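May 15, 2025
Bench notes, box repair and lining work

Second round of glue tests on the lining fabric today. The fish glue from Nägeli still bleeds through the cream cotton when I brush it on the cloth side. Brushed thin on the card and left for nine minutes before laying the cloth, it holds and leaves no stain. The wheat paste swatches from February have started to lift at the corners, so I am dropping paste for anything that gets folded over an edge.

Card: the gray board from Arnthorpe is denser than the last lot and dulls a blade fast. Changed blades twice for one set of dividers. Score on the outside of the fold, three light passes, then bone it down. Two of the divider strips came out a hair too long and bowed the tray wall. Trimmed them on the shooting board and they dropped in.

Hinges on the Grultlow order: the customer wants the lid to stop just past upright. The old stay ribbon had rotted through at the lower tack. Replaced it with 60 mm of grosgrain, measured between tacks, and the lid stays put when the box is tipped a little. Josiane Besnard thinks the ribbon will stretch and wants a chain. I left the tack holes open under the lining so we can swap it later without stripping the whole lid.

Ring rolls. Cut the foam oversize, wrap, stitch the seam underneath, and press the rolls in from one end. If they go in from the top the cloth rides up and you see the stitching. Felt cores were too stiff and would not grip a thin band. Foam is better, but I don't know how it will age, so I put an offcut on the windowsill with today's lot number on it.

Leather: tried the Mastero cream on a scrap of red-brown goat. It darkened the scrap almost a full shade and did not come back overnight. Fine for an all-over treatment, no good for touching in a scuff. For scuffs I will keep using dye on a cotton bud, built up in layers, then plain wax.

Pleated pockets are still slow. Gathering thread at two rows, pull both together, pin at the middle first and then the ends. Steam before gluing. The elastic goes in last.

To order: grosgrain, brass pins, more gray board if Arnthorpe will swap the open pack. 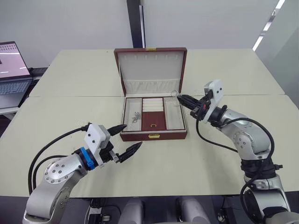 Also need a better way to store the cut cloth. The pieces on the lower shelf have picked up a crease down the middle that will not steam out, so from now on everything cream gets rolled on a tube with tissue and labeled at the end. Josiane has spare tubes in the back cupboard.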